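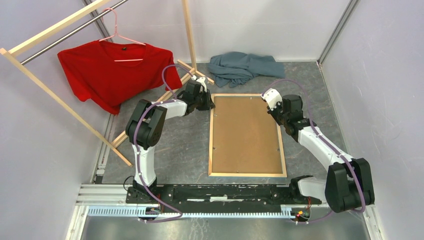 Teson Valo 300 Wall-Mount Dehumidifier

The Valo 300 is a fixed dehumidifier for basements, crawl spaces and small storage rooms. It mounts to a wall or to a plywood backing panel and drains by gravity or through the optional lift pump. The cabinet is powder-coated steel with a removable front grille.

Operation

Room air enters through the lower grille, passes over a cold coil and leaves through the top vent. Water collects in a sloped pan below the coil and runs to the drain fitting on the left side. The fan has two speeds. On low speed the unit removes less water but runs more quietly, and this setting is normally enough once the room has reached its target level.

The humidity control can be set between 30 and 60 percent. The compressor has a built-in restart delay after a power loss. During the delay the fan runs and the green lamp blinks — this is normal and does not call for service.

Specifications

Coverage: up to 300 square feet
Cabinet depth: 21 cm
Humidity range: 30 to 60 percent
Power: standard grounded outlet, dedicated circuit preferred
Drain: threaded fitting, left side
Filter: washable mesh
Finish: white or gray

Mounting

The wall bracket is supplied. Fasten it to studs or to masonry with anchors suited to the wall. Drywall anchors alone will not hold the unit. Leave 30 cm clear above the top vent and do not place shelves in front of the grille. Check that the bracket is level before hanging the cabinet; a unit that leans to the right will not drain fully and may drip from the front edge of the pan.

Two people should lift the cabinet onto the bracket. Keep it upright during transport. If it has been laid on its side, stand it up and leave it overnight before switching on.

Drain options

Gravity drain: run the hose downhill for its full length, with no loops.
Lift pump: the Cloutier pump kit fits inside the cabinet below the pan and plugs into the spare connector on the control board. It is needed where the floor drain sits higher than the unit. The kit includes a check valve, clear tubing and two brackets.

The Flodumeo float switch is sold separately. It shuts off the compressor if the pan backs up. Units with the pump already have this function and do not need the switch.

Care

Rinse the filter in cool water every month and let it dry before refitting. Flush the drain fitting once a season. Do not use bleach on the coil.

In the carton

Dehumidifier, wall bracket, drain hose, hose clamp, filter, printed manual. Wall screws are not included.

Replacement filters and hoses are listed under Parts.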